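Helton Compartment Tray, Beige

Desk storage / Trays and dividers
Item 260, in stock, ships flat in a brown box

A tray with walls in it. We have tried to make that sound more exciting and given up.

The Helton is for the small stuff that drifts across a shared desk until it meets a water bottle and stops. Square compartments, a low front, a spot on the face for a label. Pens go in one section, clips in another, and the third will fill up with dead batteries whatever you had planned for it.

It takes up less room than a sheet of printer paper and weighs 6 ounces, so it will slide if you lean on it. The Lanar grip mat (sold separately, sorry) stops that.

Italo Greco in our Niven showroom has kept one on his desk since May and reports that he can now find his tape. Châu Mạch, two seats over, bought the same tray and still can't. We stand by the product – less so by Châu.

What a tray won't hold is a drink. Keep your bottle beside it, cap on.

A clear bottle with a screw cap, three times over. The tray is in the second picture.

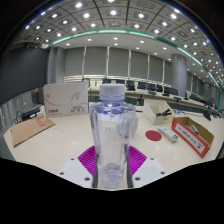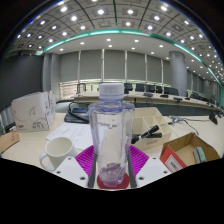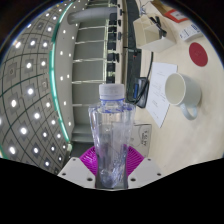 Wipe clean with a damp cloth. No dishwasher, please – the walls go wavy and we hear about it.

Returns within 19 days, unused. Orders of 1000 or more go through Clillel, our wholesale desk, who will want to know what you're up to.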